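Re: [playkitchen] Sorting list for the food and cookware box
Pallavi Katiyar wrote:
> Do the colander and pan share a bin? Mine is the Hiltcombe
> box, 37 pieces, and the lid won't shut.

Separate bins. The colander is the longest item after the spatula, so it sets the bin length.
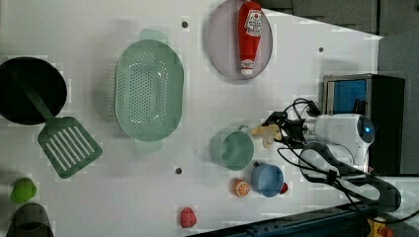

Cups go in the same bin as the plates, handles up. Small food goes in a zip bag.
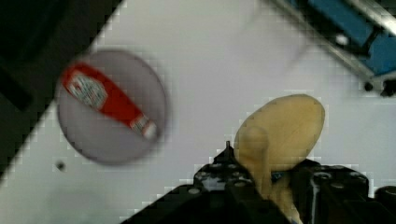 Bottles are the usual cause of a lid that won't shut. Stored upright they foul the rim. Lay the ketchup on its side on the plate and measure the two together; mine come to almost 100 mm.

Order of packing:

1. Pan at the bottom, slotted spatula across it.

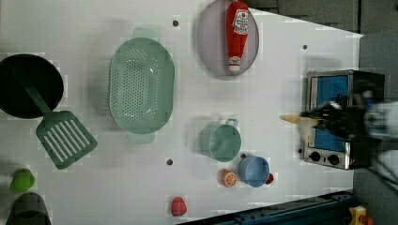
2. Colander, open side up.
3. Plates, then bottles.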